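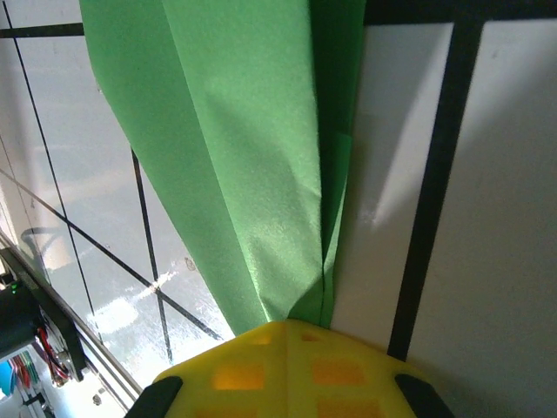
Figure 2. Wrist camera view with the green cloth hanging above the yellow gripper.

3.2 Regrasping hanging cloth

Cloth held from above tends to narrow towards a low point, and we use that point as the target for the second grasp. The policy takes only the wrist camera image and the finger opening as input. We trained it on 2,000 grasps collected in June on the Brollora cell, using fabrics of 4 colours.

The fingers hide part of the cloth during the final approach. Following Owusu and Ofori, we therefore keep the last 15 images and pass them to the network together. Folds that double over at the side remain difficult, as their shaded edge can be mistaken for the hem. We did not correct for glare from the panels behind the cloth. The Virgate baseline was given the same images.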